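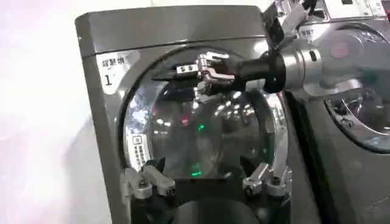 *Slide 1. Front loader with a chrome door ring, numbered 1 on the label.*

**Sharing a laundry room -- notes for the Stenideo residents' evening, March 26, 2019**

Leave slide 1 up while people sit down. Lights down only halfway, people want to write on the handout.

**Opening (keep short)**

Thank them for coming. Toilets are at the back, tea afterwards.

The talk covers the washing machines, the room they stand in and the habits of the people who use them. Most of it comes from three years of looking after the laundry at Burura House, and some from Mirani Court, where they started again from scratch with new machines.

Ask for hands: who has washed at home in the last week? Who has used a shared laundry? Who has found somebody else's washing on the floor? Wait for the third one, it gets a reaction.

**Numbers on the machines**

Point at the label, top left on the front. Big black 1, with a line of Chinese above it.

Put a number on every machine before you do anything else. At Burura the fault book used to say things like "the one near the window is leaking". There were two near the window. The engineer looked at the wrong one, found nothing and charged us for the visit.

- Number large enough to read from the doorway.
- Same number in the fault book, on the booking sheet and on the plug.
- If a machine is swapped, the new one takes the old number.
- Top line of the label in whatever language most of the house reads. Mirani has two languages on theirs and it works fine.

Somebody will ask about laminating. Yes, if you can. Paper labels went soft at Burura by the end of the first September.

**The door**

Stay on slide 1. Point to the ring and the glass.

Most of the damage I see on front loaders is at the door. People lean on it when it is open. Children hang off it. Bags get dropped on it. The hinge goes first, then the catch won't line up, and then you have a machine that won't start with nothing wrong inside it.

Things to tell a new resident, in this order:

1. Check the drum for what the last person left. Socks, mostly.
2. Load it loosely. You should be able to get a hand in above the washing.
3. Push the door shut with a flat hand near the catch. No knees.
4. If it won't shut, look for cloth caught in the rubber.
5. When it finishes, wait for the lock to let go before you pull. On ours that takes a minute or two.

Number 5 is the one people ignore. Burura had two handles broken in one winter by people in a hurry. Tell the story of the duvet here if there is time. Skip it if we started late.

**Rubber seal**

Pass round the old seal from the box. Warn them it smells.

This came off a machine at Grekari Street. The black marks are mould and they don't wash out. The grey lump in the fold is fluff and soap. There was also a hair grip in there, which had cut the rubber, and that was the leak.

Wipe the fold with a dry cloth after the last wash of the day. Once a week, pull the fold back and go all the way round with your fingers. Leave the door ajar overnight if there are no small children or cats about. If there are, shut it and open it again in the morning.

Someone usually says they have never done this in their life and their machine is fine. Ask them to go home and look.

**Soap**

Too much soap is more common than too little. People pour by eye, and the cap on the bottle holds more than you'd think.

Show the two jars. Left jar is what the packet says for a normal load in our water. Right jar is what I was given when I asked a room like this one to pour "the usual amount". The right one is well over double.

What too much soap does:

- leaves a film on dark clothes
- builds up in the drawer and the hoses
- makes some machines stop and rinse again, so the next person waits longer

We put a scoop on a string at Burura. It was gone within a fortnight. The second one is on a chain.

**Spin speeds**

They asked for this last time so it's in.

Bedding and towels can go fast. For shirts and anything thin we say 900 and no higher, on machines that let you choose. At 400 the washing comes out heavy and drips on the floor all the way to the lift, but for wool it is what you want, and you roll the jumper in a towel afterwards.

Don't read out the whole table. It's on the back of the handout.

**Booking and waiting**

This is where the arguments start, so leave time for it.

Burura has a paper sheet on the door, one slot per line, pencil on a string. Mirani tried a phone booking system and went back to paper, as the older residents wouldn't use it and the younger ones booked slots and forgot them.

House rules that have lasted:

- A slot not started after 15 minutes is free for anyone.
- Finished washing can be taken out after another 15, and it goes in a clean basket. Never on the floor or on top of a dryer.
- No washing after 10 at night. The pipes run past the bedrooms.
- Write the fault down before you go upstairs.

-- Check that 15 minutes still suits Stenideo. Their lift is slow. They may want 20.

Baskets: buy more than you think you need. They wander off and turn up full of toys.

**Floor and top surfaces**

Short section. A glossy top like the one on the slide marks easily, and powder left on it scratches when it's wiped. Damp cloth first, then dry. No bottles stored on the machines, even with the lid on. Bleach on the floor is the caller's problem at 7 in the morning, and the caller here was me.

**Questions they will probably ask**

*Can we dye clothes in the machine?* No. Mirani allowed it once and had pink pillowcases for a month.

*Pet beds?* Shake them outside first, then the end machine only, and run a rinse afterwards.

*Who pays when a coin goes through the pump?* Depends on the house. Stenideo hasn't decided. Don't get drawn in.

*Is vinegar all right for cleaning?* Opinions differ, and the makers don't all agree about what it does to rubber. I use a hot empty wash and a cloth.

**Before tea**

Handouts are by the door. Fault book template is on the back table, take one per building. Put the seal back in its bag before anyone opens the biscuits. Jars go home with me.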